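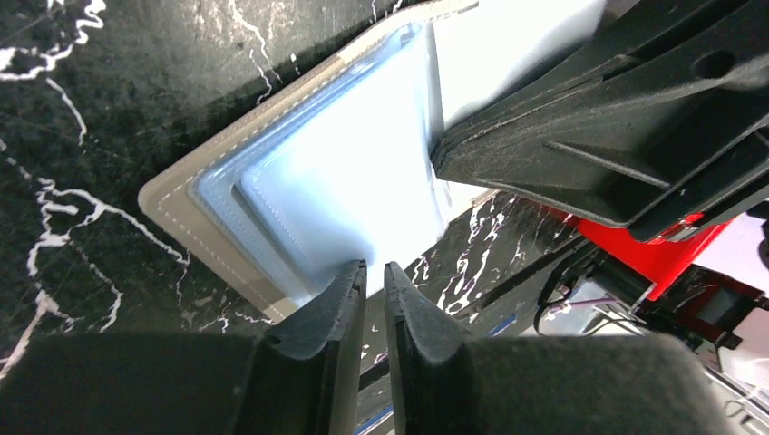

Two-arm kits should be sold on their handling of packaging

The Brakotau bench kit is advertised on reach and repeatability. Neither figure tells a buyer much. Most of the work that justifies a second arm is holding and opening things, and a blister pack on a card is a fair test of both. The card is flat against the table, the plastic dome is smooth and stepped, and there is little for a parallel finger to get under.

My view is that Stukbridge, who sell the kit here, should publish results for this sort of item. Lilla Pap and I ran 35 attempts at picking up carded packs in February, using the supplied control software and default grip settings. We logged 13 clean lifts. Most of the failures came at the approach, where the fingers met the card edge and pushed it along the table. A polished top makes this worse — a thin rubber mat would probably help, but none is supplied.

The wrist camera is the better half of the product. At close range it shows both fingertips and the edge of the item, though pale goods under clear plastic tend to wash out. The fixed view is needed for anything involving both arms. 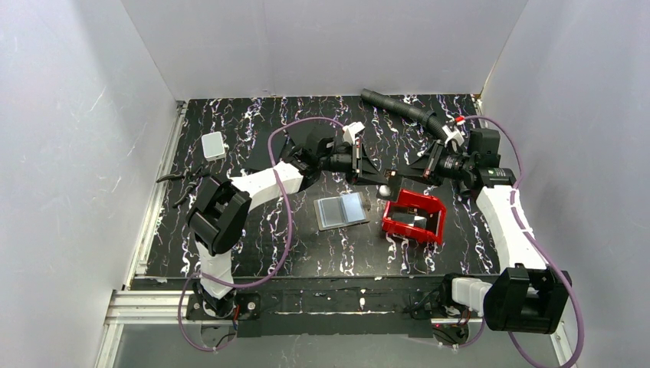 Cable routing is where I would press the supplier hardest. A cable that loops over the arm needs slack for the full range of movement, and slack ends up in the working area. Ramil Lacson re-routed ours in around two hours. The manual gives the subject 5 lines.

Zoltán Kun argues that a kit at this price is for research and that buyers expect to finish the job themselves. I accept that for software. Finger shape and cable length are hardware decisions, and they belong with the seller.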